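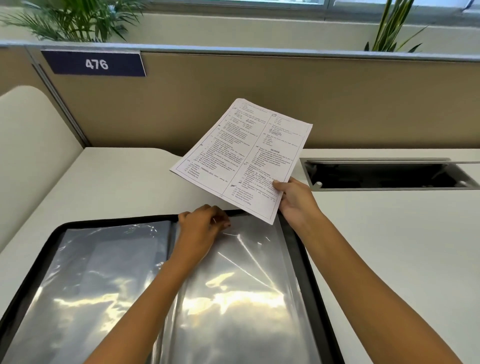

4.2 Recording the sheet-and-sleeve task

1. Open the folder flat on the desk and start the Flitik recorder. Hold still for 2 seconds. Yes, it feels longer.

2. Pick up one sheet, lift the edge of a sleeve with your free hand, and slide the sheet in.

3. Press the page flat. Keep both hands in view.

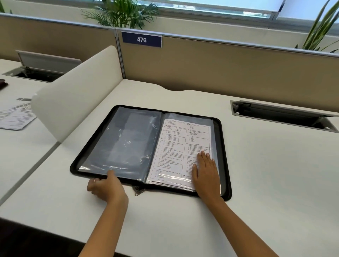 Figure 13. Sheet in the right-hand sleeve, page held flat.

4. Say "done" and stop the recorder. Each take must be under 30 seconds.

Note: Keep your fumbles. The Harnside model learns from them — your dignity is not part of the data set.

Caution: Do not read the questions. Answering them adds nothing to the take, and Ingeborg Trummer will not mark your work.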